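Working in the Two-Arm Cell: Rules for Setup, Running and Reset
Course handout, Robotics Lab Practice, Elport Technical Campus

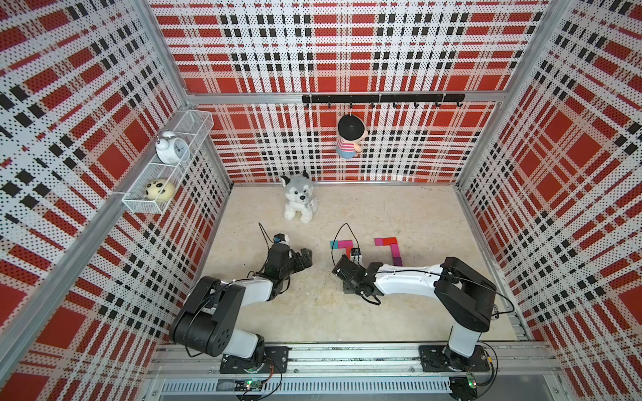
Handout No. 11, page 1 of 3

Read this before your first bench session and bring it with you. The rules apply to both cells in the Miettinen building and to the spare cell at Plovville when we have the use of it. Where the Trimovance controller manual and this handout disagree, follow the stricter of the two and tell the instructor.

1. Before power

Walk up to the cell with the controller off. Check that both base plates are tight on the track. A plate that moves under hand pressure means the cell stays off and gets a red tag.

Look along each arm from base to gripper and follow the cables with your eyes. A wrist camera cable needs a loop of slack, like the one in the picture, or it will pull at the connector when the wrist turns. Too much slack is also a fault. The loop must not be able to reach the other arm's gripper. If you have to move a cable, move it at the clip and leave the connector alone.

The circuit boards near the arm bases are exposed. Do not rest tools, drinks, phones or spare blocks on the track or the vented cover below it.

Long hair is tied back. Lanyards and loose sleeves are not allowed inside the cell at any time, powered or not.

2. The workspace

Task objects go on the floor of the cell, between the arms and the back wall. Blocks for the arranging task are placed in the center, where both grippers can get to them. Set them flat. A block standing on end is a different task and needs its own sheet.

Background objects are those the arms are not supposed to touch. A plush toy by the back wall, a doll on a hook and a clock in the wall basket are all background objects in the arranging task. They are still part of the setup and must be listed on the sheet with their positions. Do not swap one for another between runs because it looks similar.

Anything that hangs must hang from a hook. Tape is not a mount. Anything in the wall basket must sit fully inside its compartment. Check the basket clip each time you add or remove something.

The patterned wall panels are not to be covered, marked or leaned on. If a panel has shifted, stop and report it. Calibration is done against the cell as built, so a shifted panel means a new calibration, and students do not sign for those.

3. Running

Two people per cell. One is the operator and one holds the stop. The person holding the stop does nothing else: no notes, no phone, no fetching blocks. Change places at the end of a block of runs and never in the middle.

Say "arms live" out loud before enabling and wait for the answer. Enable the left arm first, then the right. Bring both to the ready position at low speed before starting the task program.

The speed limit for student sessions is 80 millimeters per second at the gripper. The setting is on the first screen of the controller. Read it every time, even if your group was the last to use the cell.

With both arms working near the center, keep one gripper parked while the other closes on a block. The exception is a handover task, which has its own program and needs an instructor present.

Hands stay outside the corner posts while either arm is enabled. This includes quick corrections. If a block has been knocked out of place, stop, disable both arms, say "arms dead," wait for the answer, then reach in.

4. Contact and near contact

Stop the run for any of the following:

- arm touches arm
- gripper touches a wall panel, the hook rail or the basket
- a cable catches on anything
- a background object moves
- a motor sounds different from the run before

Write it down even when no damage is found. Use form 496, one form per event. Give the run number, which arm, and what it touched. Leave the cause blank if you do not know it.

5. Reset

Put the blocks back to the start layout on the task sheet, matching both color and direction. The teal, pink, red and magenta blocks do not stand in for each other. A layout that is a mirror image of the sheet is wrong and the run is thrown out.

At the end of the session, park both arms, disable, power down the controller, and then unload the grippers if anything is still in them. Log the session before leaving the room.

Reading for next time: sections 13.1 to 13.4 of the course reader, on stop categories. Bring a filled-in setup sheet for the arranging task. Sheets are checked at the door and groups without one will watch the first hour.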